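Malholm Neighbors – Notes from the Newsletter Desk
10/14/22

Giving up the good coffee (sort of)

Every fall I announce that I'm going to spend less money, and every fall the people who know me nod politely and go back to what they were doing. This year I started with coffee, which is where every article about saving money starts, right before it tells you to buy lentils.

The facts are embarrassing, so let's get them over with. Between January and the end of September I spent 400 dollars at the Beltrán on Harkthorpe Street. I know this because the Beltrán has an app, and the app keeps a running total and shows it to you with a little burst of confetti. I was a Gold Cup member. I had not asked to be a Gold Cup member. It came with a free muffin in my birthday month and a strong sense that something had gone wrong.

So I set some rules. Coffee gets made at home on workdays. The Beltrán is for meeting other humans, and reading my phone next to other humans doesn't qualify. Whatever I don't spend goes in a separate account, which my bank let me name, and which I named Roof.
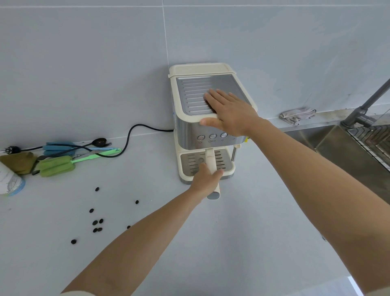 The first week was fine, in the way first weeks are. I got up earlier. I was smug on the bus. I told Kirsty Tennant about it at such length that she moved to a different seat, and then she claimed it was because of the sun.

The second week I discovered what everybody who quits a small habit discovers, which is that I'd been paying for the walk. Four blocks there, four blocks back, a look in the window of the shoe repair place, and a conversation about the weather with a man whose name I still don't have after three years. Take that away and the morning is just a kitchen and the radio. I was in front of my laptop by 7:45 with nobody to blame for it.

I put the walk back in. Same four blocks, past the door, hands in pockets. I would like to report that this felt noble. It felt like walking past an ex's house, and on the third day one of the staff waved.

Then there was the shopping. I had assumed that making coffee at home meant buying coffee, and left it there. I now own beans from two different places, because the first bag tasted like a campfire. I own a jar to keep the beans in. I nearly owned a grinder from Flosness that cost more than my winter coat, and I had it in the online basket for two days while I read reviews by men who weigh their water. One review ran to 3,000 words and had a section on static. I read all of it. I closed the tab and used the grinder my sister gave me in 2014, and it grinds things.

Where does that leave Roof? As of this morning the account holds 19 dollars, after beans, the jar, and one trip to the Beltrán that I maintain was a meeting. At this rate I will be able to replace a shingle by December, if they sell them one at a time.

Several of you wrote in after the last issue with your own attempts, and I'm grateful, even to the reader who has apparently never paid for a hot drink in his life and needed two pages to say so. The most popular things to give up were streaming services, followed by lunch out, followed by "my son's phone," which I'd like to hear more about. I got 13 letters on this in all, a record for this column. The piece on storm drains got one, and it was from the water department.

If you're trying something similar this fall, send me the numbers, good or bad. Bad ones preferred. I'll print a few in the December issue, first names only, along with the state of the account and whether I've been demoted to Silver Cup.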